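How to pack small packets into a divided box

Packets slide around and burst at the corners if they are just dropped into a carton. A box with cardboard partitions fixes most of that, and it takes five minutes to set up once the table is ready. I have been packing this way since December, mostly tea and spice samples for the Pramside store.

What you need

A brown cardboard box, open at the top
Cardboard partitions that fit it
Your packets, already sealed and labeled
Clear plastic wrap
A pad or shallow tray to work on
Packing tape and a marker

Step 1. Clear a place to work

Two tables pushed together are better than one. Keep the box toward the front, where you can reach all the compartments without leaning. Phones, chargers and cables go to the back.

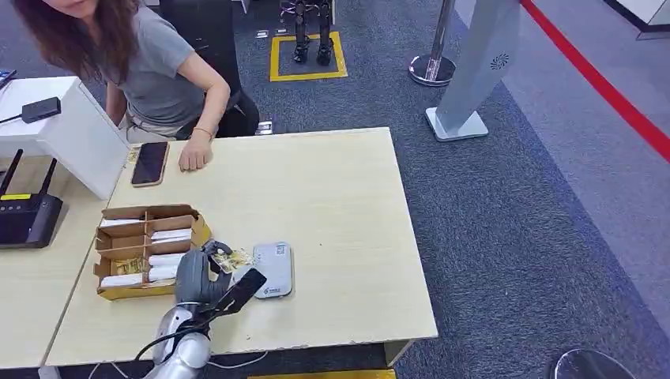 Set the partitions before anything goes in. Push each strip down until it touches the bottom of the box, then run a finger along the top. If one stands higher than the rest, the lid will bow and the tape will lift. Strips that came folded need to be bent back the other way first.

Step 2. Sort the packets

Make one pile for each kind. Luuk Leemans, who taught me this at Wekard, sorted by label color and then by weight, but by color is enough for an order of 63 packets or fewer. Pull out any packet with a split seam or a label that has started to peel. 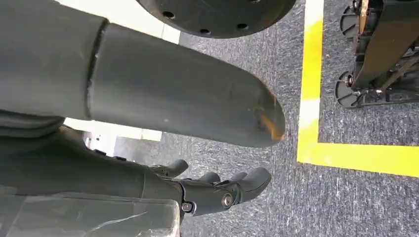 Step 3. Fill the compartments

Stand the packets on edge in rows, labels facing the same way. Start in a far corner and work toward yourself. A row should hold itself up but still let you pull one packet out with two fingers. My limit is 10 to a compartment - past that the partitions start to bulge.

If the last row is short, fold a piece of scrap cardboard and slide it in behind. Take out loose wrappers before you close up.

Flat, shiny or easily scratched items should not share a compartment with packets. Lay the tray or pad on the table, handle the item over it, and hold it by the edges. Wrap it separately and put it in last.

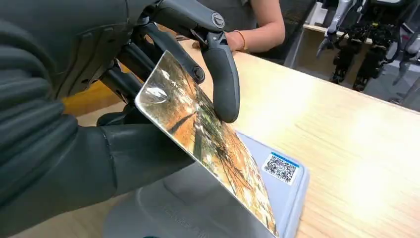 Step 4. Wrap and close

Cut the plastic wrap before you pick up the box. You want a sheet long enough to cover the top and tuck down on all four sides. Lay it over the rows and smooth it from the middle out. Creases are fine.

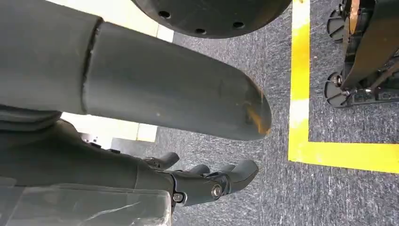
Fold the short flaps first, then the long ones. One strip of tape down the center and one across each end will hold. Write the order number on a side as well as on the lid - boxes get stacked, and a lid can't be read from the aisle. Mieke Wouters puts hers on two sides.

Store the box flat and away from heaters.

Updated 19th March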